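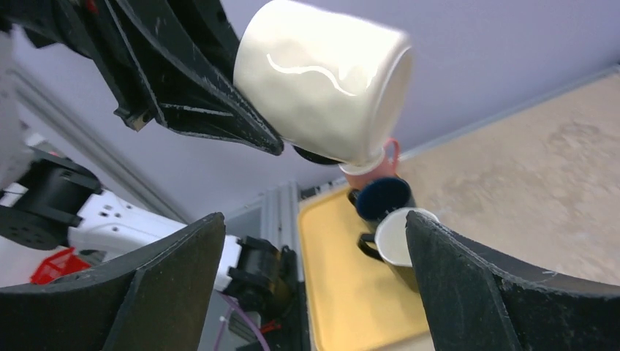

Chapter 6
Handling Cups and Mugs

A food service worker touches more cups in a shift than any other item. Cups are carried to the table, cleared, scraped or emptied, racked, washed, put away, and carried out again. Most of the breakage in a small dining room happens during these moves. So does a good share of the contamination, because the part of the cup the guest drinks from is also the part that is easiest to grab.

This chapter covers the cup from the time it leaves the shelf until it goes back. Plates and bowls were covered in Chapter 5. Stemmed glassware needs different racks and is left for later in the book.

After studying this chapter, you should be able to:
Name the parts of a cup and say which may be touched in service
Load a tray with mugs of different shapes
Carry and set down a loaded tray
Explain why cups are inverted for washing and for some kinds of storage
Decide when a chipped or crazed cup must be thrown out

Key terms: rim, foot, body, raised edge, nesting, crazing, inverted storage

Opening case: The Morning Shift at the Yeoman

Marites Samonte started at the Yeoman, a residents' dining room with 176 seats, in December. Her first job was the coffee station. The dining room had bought its mugs at different times, and no two shelves matched. Some were round and heavy, some had flat sides, and the older ones had handles so small that only two fingers would fit through.

Her supervisor, Pauline Oakley, gave her a tray and asked her to bring clean mugs from the back. Marites filled the tray to the edge and hooked the last few mugs over her fingers. She reached the station without dropping anything. Pauline then had her send the hooked mugs back to be washed again. Her fingers had been inside the rims the whole way.

Marites made the second trip with fewer mugs and nothing in her free hand. It took less time than the first, since she could open the door without stopping to think how.

Questions to keep in mind as you read: What should Marites have looked at before she loaded the tray? Was the number of mugs the only problem?

6.1 The Parts of a Cup

The rim is the top edge, where the guest drinks. The body is the wall of the cup. The foot is the ring or flat surface the cup stands on. A mug has a handle; a tumbler or plain cup does not.

In service, touch the handle and the lower half of the body. Do not touch the rim or the inside. With a cup that has no handle, hold the body low down, close to the foot. The same rule applies to dirty cups, for a different reason: a used rim carries saliva, and your hand will go on to touch something clean.

The shape of the body changes how a mug behaves on a tray. Round mugs touch each other at one point and can roll if they tip. Mugs with flat sides, such as octagonal ones, can stand face to face.
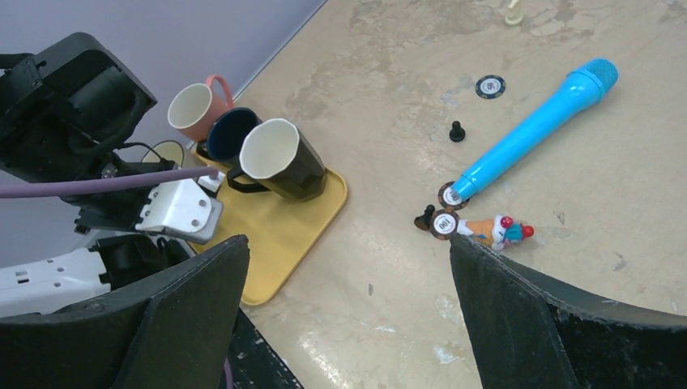

Handles take up more room than new workers expect. When mugs are grouped on a tray, turn each handle into the open space beside the next mug, and leave enough of it clear to pick the mug up again. A handle that is wedged behind another mug will drag that mug with it. Lift straight up, and start with the mug nearest you.

A tray for mugs should have a raised edge. The edge will not hold back a mug that is falling, but it will stop one that slides. Put the heaviest mugs over your supporting hand and the lighter ones around them. Never stack mugs on a tray you intend to carry. Nesting, or setting one cup inside another, is allowed only for cups that are made to nest, and then only up to 5 high.

6.2 Turning Cups Over

Cups go through the dish machine with the open end down. The spray can then reach the inside, and the water drains out when the cycle ends. A cup that goes in upright comes out full of dirty water and has to be washed again.

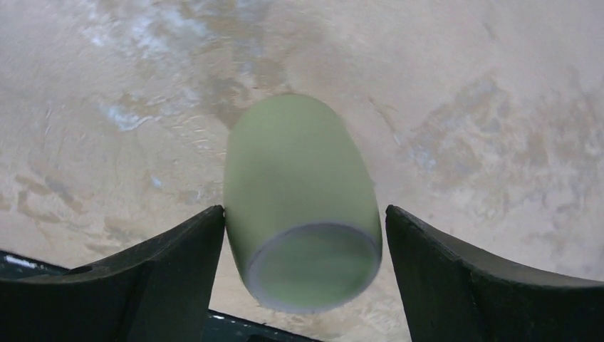 Figure 6.2 A green cup tilted with its base up and its open end down.

Turn the cup over before it reaches the rack, holding it by the body. Lower it until the whole rim rests on the rack. A cup set down on one side of its rim is likely to chip there, and chips on the rim are the ones that cut people.

Leave clean cups inverted in the rack until they are air dry. Do not towel them. If they are to be stored inverted, the shelf must be clean and should have a liner that lets air pass under the rim. Cups placed upside down on a solid, damp shelf will trap moisture and begin to smell.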